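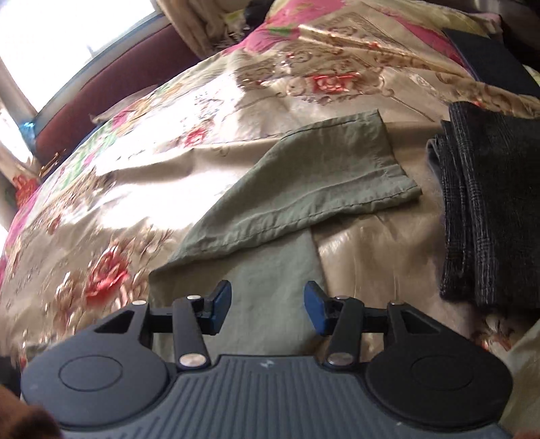 Blue rubber pads, open position

Varham Arena — basketball court check before game
Dec 2, 2022

Floor: OK. Dry under both baskets. Tape near bench 3 is lifting, please replace.
Rims: OK. North net has one torn loop — can still play with it.
Backboard padding: NOT OK. Lower corner on south side is open, same remark as in November.
Shot clocks: OK, both start and reset together.
Bleachers: Row 13 has a loose seat. I closed it with tape, do not sell.
Exits: OK. Door to Prirkmont Street closes slowly.
First aid box: cold packs are few, order more.

Padding must be repaired before the Woltura game.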